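1/19
I have now read far too much packing advice and I'd like to complain about it. Thread, long, mostly about bags. If you love your packing cubes you may want to mute me until dinner.

2/19
Background: my cousin Nhàn Lý is getting married in Ultow in February. I'm flying out for five days. I asked a simple question online, "what size bag do I need," and was handed a lifestyle.

3/19
The first thing everyone says is "carry-on only, you'll never look back." Okay. I did carry-on only last winter. I looked back the whole time. I looked back at my boots, which were at home, in the closet, while I stood in slush wearing sneakers.

4/19
Carry-on only is great advice if you are going somewhere warm, own one pair of shoes and don't mind fighting a stranger for bin space. It's fine advice for plenty of trips. What bugs me is that it gets told like a conversion story. You checked a bag once and you were lost, and now you're found.

5/19
Then the capsule wardrobe people. "Everything should go with everything." My gray pants go with my gray sweater, agreed. They do not go with a wedding. At some point you need a thing that goes with one event and then comes home again.

6/19
The current hot bag is the Bramix. You've seen it. It has a page with 1083 reviews and a 4.9 average, and I read a good long stretch of them on the couch. A surprising number say some version of "haven't used it yet but it feels amazing!!" Those are reviews of a box arriving.

7/19
The ones I wanted were the three-star ones. Three-star people have been places. One said the main zipper was good, the side zipper was bad, and the water bottle pocket doesn't hold a water bottle once the bag is full. That took me ten seconds to read and told me more than the whole product video.

8/19
Also "lifetime warranty." Whose lifetime? I went and looked. It covers defects, doesn't cover wear, doesn't cover airline damage, and you pay to ship the bag back. So it's covered for life against the stuff that mostly doesn't happen to bags.

9/19
Packing cubes. I know. I KNOW. I own the Hudden ones, the compression kind with the second zipper. They do make a pile of shirts flatter. The shirts weigh exactly what they weighed before. If your airline has a scale, you've built a very neat, very dense overweight bag.

10/19
I'll give cubes this: they're good if you change hotels a lot. Cube goes in drawer, cube goes back in bag, fine. For one hotel and one wedding I think they're a way to pack your clothes twice.

11/19
Rolling vs. folding. I tried both with the same clothes on my own bed, and if there was a difference in space I couldn't see it. Rolled T-shirts do come out less creased. A rolled dress shirt comes out looking like a map. Anyone telling you it "doubles your space" is selling a course. (Philomena Hegarty is literally selling a course. It has a module on socks.)

12/19
I did the free lesson, to be fair to her. She's pleasant and most of it is sensible! Make a list, lay it out, put some back. But she gets to "put some back" very late, after the links to the things you should buy. Strange order for somebody teaching you to bring less.

13/19
Wallets and "travel organizers." Fiore wants me to believe my passport needs its own leather home with a pen loop. My passport has been living in a freezer bag for years. I can see it through the side. It cost me nothing and the guy at the counter has never once looked disappointed.

14/19
Small cases for your bits and pieces are the one category where I'll soften. One hard-ish thing for the stuff that gets crushed or tangled, fine. But once you take the word "travel" off the tag, what are you paying for? Plain, black, round off the corners, done. I can't tell the cheap ones from the fancy ones from across a room and I doubt you can either.

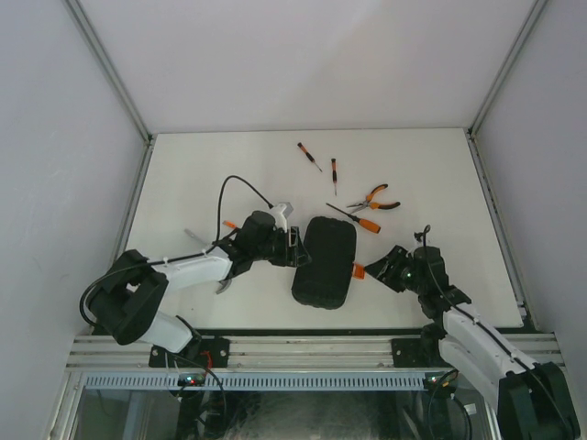

15/19
I paid 19 dollars for mine at a drugstore, and then found the same kind of thing for 17 at the hardware store next door, filed under "storage." I'm still a little sore about the two bucks. Check the boring aisle first.

16/19
Gus Villanueva replied to my original question with "just wear your heaviest stuff on the plane." Gus, I've done this. I wore a parka and boots on a full flight with the heat on. I arrived cooked. It works, and I'd rather pay the bag fee.

17/19
And about the bag fee! People will spend a few hundred on a bag, cubes, tiny bottles and a luggage scale so they never have to pay it. Do your own math for how often you fly. I fly maybe twice a year. I would be well into old age before that setup broke even, and by then the zipper's gone (see the three-star review).

18/19
What I'm doing, for those who asked: borrowing Đạt Văn's old suitcase, checking it, wedding clothes folded flat on top in a dry cleaning bag. Medicine, charger, one clean shirt and underwear stay with me in my regular backpack. Boots go in the suitcase. I'm bringing the boots.

19/19
If it gets lost I'll come back and admit it here, and you can all post your cubes at me. Kiều Ngô already has money on it. Meanwhile if anyone has been to Ultow in February, tell me about the sidewalks, please. I can't find a single travel blog that mentions them.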